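Old Naylor's shop to open again as a bakery, boards and all

May 4, 2019

Well, it's official. The old Naylor's seed shop on the corner of Utum Lane is going to be a bakery, and I for one have already planned my breakfasts. The council gave its yes this week, the keys have changed hands, and if all goes well Drerkbridge will have fresh bread in the middle of town again before the end of May.

I've been banging on about this building for longer than my family would like, so forgive me if I go on a bit.
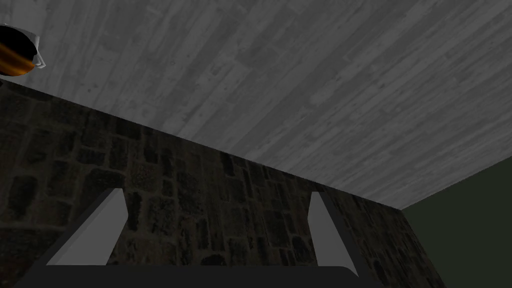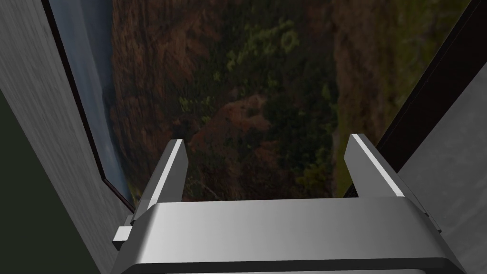
Weathered wooden boards overhead and a round ceiling light, first picture.

For anyone who moved here after it shut, Naylor's sold seeds, string, bird food, paraffin and those brown paper bags of bone meal that made the whole bus smell on the way home. It had been going for 80 years when the last of the family gave it up. After that came a carpet place (didn't last), a phone shop (lasted even less) and then a long spell of nothing at all, with the blinds down and a pile of free papers growing behind the door.

The new people are Maribel Restrepo and Octavio Nina. You may know them already from the Thursday stall outside the bank, where they sell the flat onion loaves and the sticky buns with orange in. I've queued for those buns in sleet. They've been baking in a rented unit out past the bypass and driving everything in before dawn, and the van is on its last legs, so a proper shop with an oven in the back makes a lot of sense.

"We looked at a newer place first," Maribel told me when I stopped by the stall. "It was clean and square and it had good parking and I didn't like it one bit. Then we came in here and Octavio went quiet, and when he goes quiet it means yes."

Octavio, who was trying to serve at the same time, said it was mostly the back room that did it. Naylor's kept the seed potatoes in there and it has thick walls and stays cool, which he says is just what you want for dough left overnight. He has also promised me there'll be rye, and I'm putting that in print so he can't wriggle out of it.

Now, the ceiling. A lot of you wrote to me about the ceiling. Naylor's had old painted boards right across the shop, and when the carpet people moved in they hid the lot behind white tiles. Plenty of us assumed they'd been ripped out. They hadn't! The tiles came down last week and the boards are still up there, flaky and a bit grubby, with hooks left in them where the watering cans used to hang. The plan is to brush them down, mend the bad ones near the window and leave them more or less as they are. The hooks are staying too.

It isn't only sentiment. I went along to the planning meeting (hard chairs, no biscuits) and there was a proper argument about old shopfronts. We've lost several along the High Street, mostly bit by bit – a door here, a tiled step there – and each change looks small enough on the form. One speaker said the town should stop fussing and be glad of any business that wants to pay rent here. Another said people come to Drerkbridge for the look of the place and we'd be daft to skip it. I can see both sides, but I know which one I clapped for.

In the end the vote went through with 2 conditions. The front window has to keep its wooden surround, and deliveries can't start before 6 in the morning. That second one came from the flats over the road, and fair enough. Utum Lane is narrow and anything with a reversing beeper wakes the whole street. I used to live above the chip shop, so they have my sympathy.

There was also a bit of grumbling about parking, as there always is. The loading bay outside will be shared with Astix, the key cutting and shoe repair place next door, and they've been very good about it from what I hear. They could do with the footfall. If you're picking up a loaf you might as well get those boots heeled that have been sitting in the hall all winter. (Talking to myself there.)

As for what you'll be able to buy, it'll be bread and buns to begin with, and coffee to take away. There won't be tables at first. Maribel would like a bench by the window later on, but she wants to get through a summer before she spends any more money. The Thursday stall will carry on as normal for now, so nobody needs to panic about their onion loaf.

They're taking on staff as well, one full-time baker and a couple of people for the counter at weekends. You don't need to have worked in a shop before but you do need to be cheerful at an hour when I'm certainly not. Pop a note through the door, or hand one in at the stall.

One more thing, and it's a nice one. They'd love to borrow old photos of Naylor's to put up on the side wall. The shopfront, the staff, the Christmas window, the scales, anything. I've found one of my aunt outside with a wheelbarrow and a face like thunder, and that's going in whether she likes it or not. They have room for 40, all sizes, and will copy them and give them back. Please write your name and address on the back in pencil, as pen goes through.

If anyone knows where the big green scales ended up, I'd be glad to hear. I've been told they went to a farm sale, and I've also been told they're in a garage on the estate with a tarpaulin over them. Octavio says he'd happily stand them on the counter even if they don't weigh anything any more.

No opening date has been fixed. The oven has to go in through the back window, which means taking the window out, and that's waiting on a dry day and a man with a hoist. I'll post the date as soon as I have it.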